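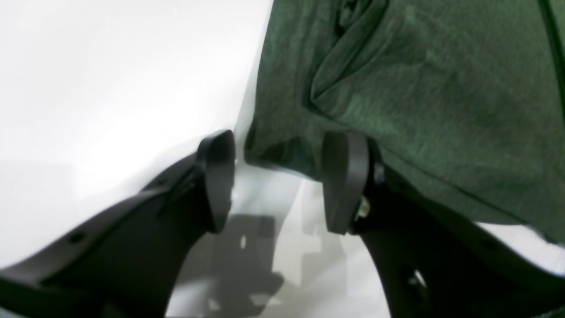 Projects > Student Reports > Spring Term > Keeping the Folding Cell Running

Overview Reports Lab Rules Booking Contact

Keeping the Folding Cell Running
Student project report, Nallholm Technical College
7 May 2026

When I picked my project I really wanted the one with the vision software, and I got maintenance. I was a little grumpy for a day or so, and then I took the gripper off the arm for the first time and forgot all about the vision software (sorry to that group, your demos are great).

So, the cell. It's one arm from Homach with a two-finger gripper, bolted to a bench with a white cover over it, and its job is to pick up T-shirts and sweatshirts and fold them. There's a small camera at the wrist that looks out along the fingers, so whenever I want to know how the pads are meeting the cloth I pull up that view. My job was to write a setup and care routine that the next student could follow without calling me in June.

Fingers and pads

The fingers are black, with round holes through the body, and each one ends in a rounded pad. The pads do all the touching, so they get all the wear. I started out swapping one pad at a time, whichever looked worse, and that was a mistake! A new pad grips harder than an old one, and the cloth gets dragged over to the new side as the fingers close. Now they go on in pairs, and I change them after 200 picks.

My order for a pad change:

Open the gripper all the way and hit the stop.
Wipe the finger tips with a dry cloth, then take out the pad screws. Keep them in the lid of the spares box — they roll.
Seat both new pads before tightening either one.
Close the fingers slowly on a strip of paper and tug it. It should hold across the whole face of the pad.
Tighten, open, close again, and write it in the log.

The first time, this took me 30 minutes, mostly crawling under the bench after a screw. I'm down to 6 now, which I'm pretty proud of.

Setting the approach height

This ate most of my term. The bench cover is soft and it wrinkles, so "zero height" depends on where you measure it. If the fingers come in too low, the tips plow into the cover and push a wave of it along in front of them. Too high and they close on air, or they get just the top of a fold and the shirt slides right back out. I ended up touching off at four spots, one near each corner of the work area, and using the highest of them. I smooth the cover by hand before I start, too.

Then I check one pick by eye through the wrist camera with the fingers open. What I want is the hem sitting between the pads before anything closes. If one pad is already up against the cloth and there's a big gap on the other side, I jog the arm sideways and look again. Dark fabric is harder to judge, because the folds go nearly black and so do the pads, so I turn the bench light up for those.

The Leinonen cable

We had a fault that came and went for weeks. The gripper would open fine and then stop halfway through closing. I blamed the pads, then the software, then (unfairly) the group before us. It was the Leinonen cable at the wrist, pinched by a clamp every time the last joint turned past a certain point. I moved the clamp back, gave the cable a looser loop, and the fault hasn't come back so far. I'd still check that loop at the start of every session.

What I didn't get to

I wanted to log the closing force for every pick with the Ninier software and see if it drops before a pad starts slipping. I got the logging to run but my numbers are too messy to put in a report. The files are in the project folder if anyone wants to have a go. There's one spare pair of pads left in the box, so please order more before you start.

Related reports
Cable Routing on the Homach Arm
Getting Started with Ninier Logging
Bench Lighting for Dark Fabrics
Sorting Socks: A Term Project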